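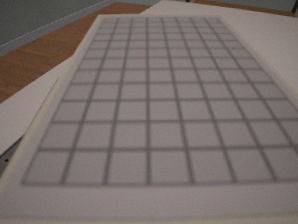

3. Materials and Methods

3.1 Study area

The survey was carried out in the Westlow valley, a lowland farming district with mixed pasture, hedgerow and small woodlots. Soils are mostly silt loam over clay, and the lower fields flood in most winters. Three sites were chosen: Grukach, a grazed meadow on the east bank of the river; Yaman, a hay meadow cut once a year; and Nultis, a former orchard that has not been plowed or grazed for 31 years. All of them lie within the same drainage basin and have similar slopes and rainfall, so differences in plant cover should mainly reflect how the land has been used.

3.2 Plot layout

At each site a baseline was laid parallel to the nearest field boundary, starting 3 m in from the edge to limit the effect of hedge shade. Plots were placed at random distances along the baseline and at random offsets from it. Where a plot fell on a path, a ditch or a molehill, it was dropped and the next pair of random numbers was used. A total of 525 plots were recorded across the three sites.

Plant cover was recorded with a gridded plot divided into equal square cells. A species was scored as present in a cell if any living part of it was rooted inside the cell lines. Plants rooted outside but leaning in were left out. Frequency was then worked out as the share of cells in which the species occurred. We chose cell frequency over a visual estimate of percent cover because earlier surveys in the valley had shown large differences between observers, mainly for fine-leaved grasses. The drawback is that frequency depends on cell size, and values from grids with different cells cannot be compared directly. The general form of a grid of this kind, with eight columns and twelve rows, is shown in Figure 2.

Cells were read row by row, starting at the end nearest the baseline. Bare soil, moss and leaf litter were scored in the same way as plant species. Grasses that could not be named in the field were collected from outside the plot and checked later under a hand lens. Seedlings with only seed leaves were entered as "unknown seedling" and left out of the species counts.

Figure 2. Square-cell grid, eight columns by twelve rows. Cells are blank.

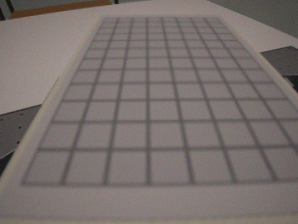 3.3 Observer agreement

To check how well results could be repeated, a subset of plots at Yaman was scored a second time by Oğuzhan Keskin, who had not seen the first set of sheets. The second reading was made on the same day wherever the weather allowed. Agreement was measured cell by cell for each species. Species found in fewer than three plots were not included in this comparison.

3.4 Data handling

Field sheets were typed into a spreadsheet and checked against the originals. After unknown seedlings and doubtful records had been removed, 914 plot-level species records were kept for the October visit, and these form the basis of the comparison between sites in Section 4. Frequencies were averaged by site before ranking. No correction was made for slope, which was slight at all of the plots.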